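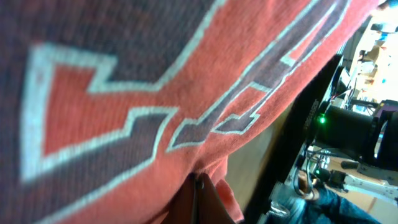

Washing and folding sweatshirts with big printed letters

Block lettering is the first thing to go on a sweatshirt. The knit will usually outlast it by years if the seams hold. On a coral red shirt with dark navy letters and a thin white outline, the white shows the wear soonest. It goes soft at the edges, then gray, then it starts to lift at the points. Most of that happens in the washer and dryer.

Before the wash

Turn the shirt inside out. Reach down through the body, take hold of both cuffs, and pull them back through together. Pulling from the neck stretches the collar.

Close any zippers on other items in the load and fasten hooks. Keep jeans and towels out. Jeans scrape the print, and towels leave lint in the ribs of the knit that takes a lint roller and a lot of patience to get out.

Treat stains from the back of the fabric when you can. Dab a little liquid detergent on the spot, wait ten minutes, and rinse. Keep stain sticks with a stiff brush off the letters.

Reds and corals

Wash a new red shirt by itself or with other reds the first three times. After that it can go in with darks. If you want to know whether it still bleeds, wet an inside seam and press a white rag on it. Any pink on the rag means it stays out of the mixed load.

Don't let a wet red shirt sit in the washer overnight. The dye can move into the white trim while it's bunched up, and once that trim turns pink it's hard to get back. If you catch it while the shirt is still wet, run it again right away in cold water with a color catcher sheet. Don't use chlorine bleach on the outline, even with a cotton swab. It will creep into the red.

Washer settings

Cold water, gentle cycle, medium spin. Use a little less detergent than the cap says. Skip the fabric softener. It leaves a film, and on some prints the film makes the surface tacky.

A front loader can be filled about three quarters of the way. In a top loader with a center post, wrap nothing around the post and leave the sleeves loose.

Drying

Lay the shirt flat on a rack, still inside out, and pull the hem and cuffs straight with your hands. A heavy sweatshirt hung by the shoulders while wet will grow longer and get bumps from the hanger. Flip it once when the top side feels dry.

If you have to use the dryer, use low heat and take the shirt out while the cuffs are still a little damp. High heat is what cracks thick letters. It also makes two printed areas stick together if they end up face to face.

Folding

1. Turn the shirt right side out and lay it face down on a table or a made bed. Smooth it from the middle toward the sides.

2. Find the side seam and pinch the fabric just outside the print. Lift there and not through the letters, where a sharp crease tends to stay.

3. Bring one side in toward the center back and lay the sleeve straight down along it. Do the other side the same way.

4. Fold the bottom up in thirds for a drawer, or in half for a shelf.

5. Turn it over and check the front. If a letter has a hard fold across it, open the shirt and shift the fold an inch or two up or down.

For long storage, put a sheet of plain tissue over the print before folding. This matters more in a hot attic than in a closet. Refold once a season so the crease doesn't always land in the same place.

Wrinkles and lifted edges

Don't put an iron on the letters. Turn the shirt inside out, lay a thin cotton dish towel over it, and press with low heat for 8 seconds at a time. Lift the iron between spots and don't slide it.

A point that has started to peel can sometimes be pressed back down. Lay the shirt print side up, cover the spot with baking parchment, press lightly, and let it cool completely before you move the parchment. Test a corner first. If the print smears or turns shiny, stop. Fabric glue works on a small lifted edge if you use a toothpick to apply it and weigh it down overnight with a book.

Pills and lint

Ribbed knits pill under the arms and along the sides. Stretch the fabric flat over your palm and run a fabric shaver along the ribs. Stay well clear of the white trim, because the blade will catch a loose edge and pull it up.

Questions and corrections on this page go to Hugo Rey. The next page covers wool hats and gloves.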